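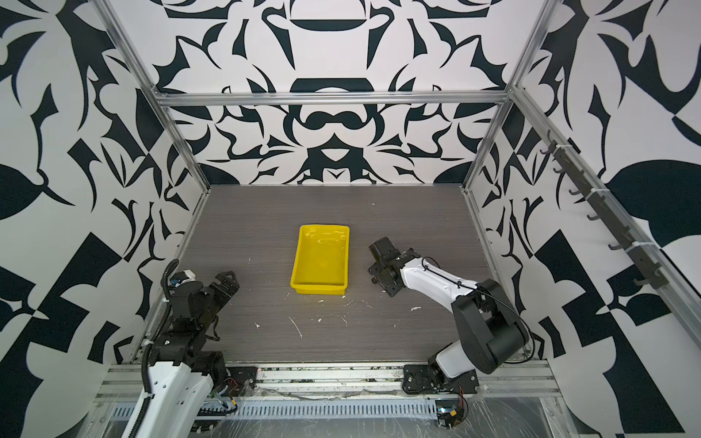
Halfdan Hauksdóttir asked on the Stula list whether the planner can simply be told to ignore the walls, as the arms never get near them. It can, but then a plan may swing an elbow out past the table, and Bevis will accept it. Load the walls.

4.3 Setting up the planning scene

1. Stop both arms and open Bevis in edit mode.

2. Load the cell file. The table, the three walls and the frame rails should appear in the tree under "fixed".

3. Add the hook rack on the right wall as a box. Drawing each hook slows the planner and gains nothing.

4. Add the yellow tray under "movable". Model it as five thin plates, floor and four sides. A solid box will block every grasp inside it.

5. Set padding to 8 mm for the walls and 26 mm for the cables at each wrist.

6. Turn on arm-to-arm checking. It is off by default.

7. Run "check scene" with 200 samples. Any pose reported as error 514 has the two grippers overlapping over the tray. Lower the shared zone limit and run it again.

Note: The tray pose is read once, at start. If you move the tray, repeat step 4.

CAUTION: Saving in edit mode does not update the running controller. Restart it before you enable the arms.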